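About Flalstead

Who we are

Flalstead is a conflict documentation and research group. We record foreign volunteers and irregular armed units taking part in wars abroad, and we publish what can be established about them: who founded a unit, which force it answers to, where its members come from, and whether it exists in any form beyond a logo and a social media account.

The group was started by Finbarr Egan and Kristof Verhoeven, who had both worked as desk researchers on armed groups and had grown tired of correcting the same errors. A new formation would be announced online with a flag and a statement, press reports would repeat the announcement, and months later the unit would still be cited in policy papers with no sign that it had ever held a position. Our first product was a plain spreadsheet of such announcements, with a column for evidence. Most of that column was blank.

The spreadsheet is now a maintained database called Duvamero. It holds 800 unit records, covering 14 conflicts.

What we do

Our work falls into three areas.

Unit records. Each record in Duvamero describes one named formation. It contains the name in the original language and script, alternate spellings, the date range of known activity, the parent force if any, claimed and assessed strength, symbols, and a list of sources. Claimed and assessed strength are kept in separate fields and are never merged. If no assessment is possible the field stays empty.

Returnee and legal tracking. Laws on fighting abroad differ widely between countries, and they change. We keep summaries of the relevant statutes and of concluded court cases. We do not track individuals who have not been charged or who have not spoken publicly under their own names.

Training. We run short courses for newsroom staff, aid agency security teams and graduate students. Subjects include symbol identification, geolocation of group photographs, and the reading of recruitment material. Courses are taught in English and Dutch.

How a record is graded

Every unit record carries one of four grades.

Grade A: activity confirmed by at least two independent sources, one of which must be physical or visual evidence tied to a place.

Grade B: activity confirmed by one independent source, with nothing in conflict.

Grade C: announced or claimed only. Records with this grade may not be cited by us as active units in any report.

Grade D: claim shown to be false, or the unit shown to be a renamed version of one already recorded.

Of the current records, 79 are graded D. These stay in the database on purpose. A false claim that has been removed tends to be entered again by the next researcher who finds it, and a visible D grade with its sources attached saves the work being done twice.

Grades are assigned by one researcher and checked by another. The checker works from the sources and does not see the first grade until a second has been entered. Where the two differ, the record goes to the research lead with both sets of notes. Records that have had no new sources for 60 days after a major change on the ground are flagged for review.

Units that define themselves by the political views, religion or identity of their members need particular care. They draw more press attention than their size would predict, and both supporters and opponents have reasons to overstate them. They are graded on the same evidence as any other formation. The founding statement is archived as a source for the claim and for nothing else.

Staff

Finbarr Egan, director. Responsible for funding, publication and legal review.

Kristof Verhoeven, research lead. Responsible for the grading standard and for disputed records. He also teaches the Dutch-language courses.

Milovan Petkov, senior researcher. Covers the Balkans, and volunteers from that region serving elsewhere.

Stepan Horobets, senior researcher. Covers Ukraine and the Black Sea area. He maintains the transliteration table used across Duvamero.

Pieter Baert, data and systems. Responsible for the archive, backups and access control.

Research assistants join on fixed terms, normally starting in September. Openings are listed on the vacancies page.

The archive

Online material about armed groups disappears quickly. Accounts are closed, channels are renamed, and photographs are reposted with the unit patch cropped out. Each source cited in Duvamero is therefore captured on the day it is found, hashed, and stored in two locations. The capture tool, Didenko, was written in-house by Pieter Baert. It saves the page, the media files and the server response together, along with a log of who made the capture and when.

Material that shows prisoners, the dead, or identifiable minors is held in a restricted section. Access requires written approval from the director, and each request is logged. None of it is used in training.

Funding

We are paid through subscriptions to Duvamero, course fees and project grants. The largest current grant is from the Faltulport Fund, for work on the legal tracking database. We take no money from governments that are party to a conflict we cover, or from armed groups, their political wings or their fundraising bodies. Funders have no access to draft records and no say over grades.

Annual accounts are posted each December.

Corrections

Anyone may submit a correction, including members and former members of a unit. State the record number, the field in question and the evidence. A submission without evidence is kept on file but will not change a grade. Corrections that are accepted appear in the record history with the old value still visible - we do not edit silently.

Please do not send operational information, current positions or the names of serving members. Such messages are deleted on receipt.

Contact

Use the form on the contact page for general questions, subscriptions and course bookings. Journalists on deadline should put the word "press" in the subject field. The press inbox is read until 6 p.m.

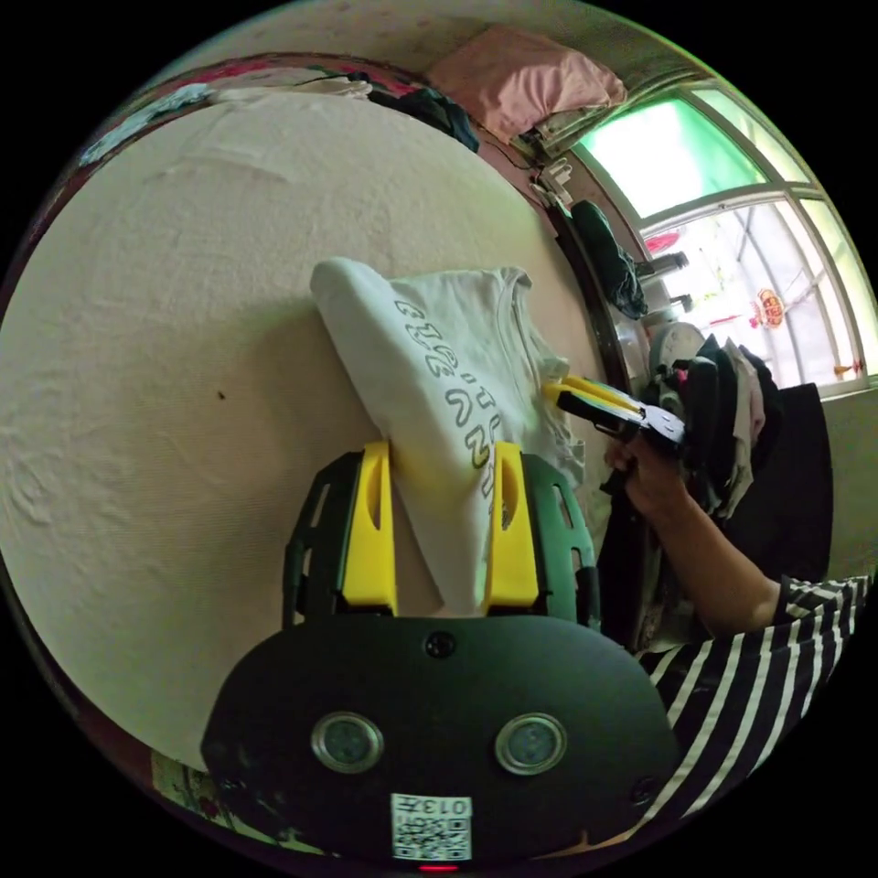 Source material should go through the secure upload page only, and files sent as attachments to the general form are not opened. Uploads receive a reference number, which should be quoted in any later message about the same material.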